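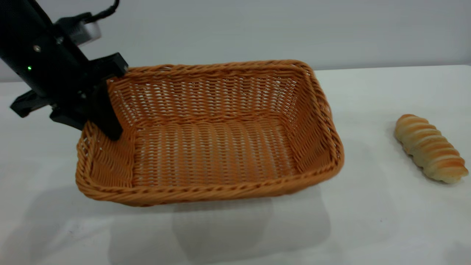
买机械臂之前，先把桌子的钱留出来

Osivach是一家做面包和酥点的中型工厂，去年开始琢磨把装篮这道工序交给机器。负责这件事的设备采购主管在厂里待了16年，买过和面机、醒发箱、三代切片机，还有一台他至今不愿意提名字的包装机。我们在他的办公室聊了一个下午，他要求不登姓名，理由是供应商会看，老板也会看。

预算表是从1月开始做的。第一版只有一行：机械臂，一台。他把那张纸还留着，夹在文件夹最前面。“老板看完很高兴，说比想象的便宜。我当时也很高兴。那大概是整个项目里气氛最好的一天。”

后来的版本有多少行，他没有直接回答，只说打印出来要换横版。夹爪、手指、相机、支架、线缆、控制柜、安全评估、培训、备件，每一项单独看都合情合理。“就像装修，没有哪一笔是冤枉的，加起来就是很冤枉。”

他们找了两家报价。Kasten报的是整线，方案书很厚，封面烫银，交货期也很厚。Jeltorow是一家小集成商，报价单一页半，错别字两处，但愿意先做测试。他选了后者。“厚的那本我也认真读了，读到第3章还在讲公司历史。”

测试项目在内部叫Hirka，据说是随手起的，没有含义，现在改也来不及了，发票抬头上都写着。任务说起来很简单：一张白桌子，一只藤编的浅篮，一个螺旋形的面包卷，把面包卷放进篮子。他说给董事会汇报时放过现场照片，有人问了一句，就一个面包？

“我说对，就一个。他说我们一个班出4,000个。我说我知道，所以我们先从一个开始。”

选螺旋卷是他坚持的。集成商原本想用方形的吐司块，好抓，好看，演示起来体面。他不同意。厂里最费人手的恰恰是这种一头细一头粗的东西，外皮一圈一圈鼓起来，捏轻了会滑，捏重了掉渣。“拿吐司测试，等于面试司机的时候让他坐在副驾驶。”

篮子的麻烦他事先没想到。采购部的人习惯把篮子归到耗材，单价低，坏了就换，来源也杂。可是对夹爪来说，篮沿那圈粗辫子似的编花，高一点低一点，软一点硬一点，都是另一回事。手指要搭到篮沿上去的时候，他和工程师一起盯着看，两个人都不说话。“我这辈子没有这么认真地看过一只篮子。”

于是预算里多了一行“篮子统一规格”。财务打电话来问，为什么自动化项目要买篮子。他解释了一遍，对方沉默了一会儿，问能不能改成“工装”。他就改成了工装，当天批了。

说到夹爪，他的语气明显谨慎起来。食品接触的材料要求，清洗方式，手指多久换一副，这些在初次报价里往往写成“另议”。他现在的规矩是，报价单里每出现一次“另议”，就要求对方当面议掉，议不掉的按最贵的那档填进表里。“供应商觉得我悲观。我觉得我是在填表。”

相机也一样。桌面太亮会反光，厂里真正的工作台是不锈钢的，比测试用的白桌面难缠得多。他后来专门留了一笔照明和遮光的钱，数目不肯说，只说比最初列的桌子钱多，而最初的表里根本没有桌子。

“没有桌子？”

“没有。大家默认机器是飘着的。”

我问他怎么算回本。他叹了口气，翻出一张计算表，上面划掉的地方比留下的多。最早一版假设机器全天运转，从不停机，从不换型，产品永远一个样子。按那个算法，回本快得让人想再买两台。现在这版加上了换型时间、清洁时间、夜班没有人会重启的时间，还有一项叫“等配件”。最后的结果是444天，他特意强调是工作日。

“这个数字我自己也不太信，但它有一个好处，看起来像是算出来的。要是写450，会上肯定有人让我压一压。”

人的问题在他的表里也有一行，而且不是减号。装篮的工位不会立刻撤，头一年反而要多配一个懂调试的人，工资比装篮高。这一行他写得很大，怕别人漏看，结果还是有人漏看了，在会上问省下来的人工在哪里。他请对方翻到下一页，下一页是备件清单。

给准备买设备的同行提什么建议，他想了想，说得很琐碎。带自己的产品去测，带刚出炉的，也带放了半天的。带自己的篮子，挑几只旧的，毛了边的最好。问清楚软件授权是一次付清还是每年续。问清楚坏了打给谁，然后当场拨一下那个号码，看看有没有人接。合同里的验收标准要自己写，别用对方的模板，对方模板里的“基本稳定”四个字，他前后吵了两个星期。

“还有，付款节点往后放。尾款在手里的时候，对方回消息特别快。”

聊完他带我去车间转了一圈。装篮那头几位工人动作飞快，他站着看了一阵，说每次给老板算完账，都会来这里看看，主要是为了冷静一下。正式采购的申请定在2019年6月递上去，桌子列在第一行。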